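Letters You Can Read From Across the Room

A sign has one job. People need to read it fast, even from the back of the room.

Start with the background. Black cloth works well because light colors stand out against it. Yellow, pink, pale blue and cream are all easy to see on black. Dark green or brown would almost disappear.

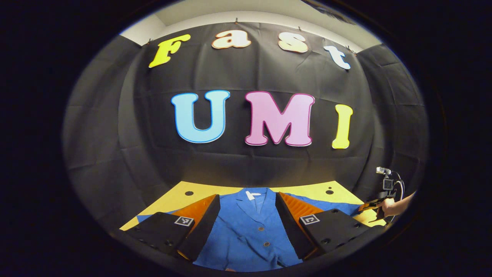 Next, think about outlines. An outline is a line of color that runs around the outside of a letter. It helps your eye find where the letter stops — a darker blue around light blue, or orange around yellow.

Size matters too. Make the most important word the biggest. Leave some space between the letters so they don't run together.

Cloth can hang from small hooks along its top edge. It will fold and wrinkle a bit, and that's fine. Ask a grown-up to put the hooks in.

To make your own letters, draw them fat and round on stiff paper. Color the middle first, then the outline. Cut just outside the line with safety scissors.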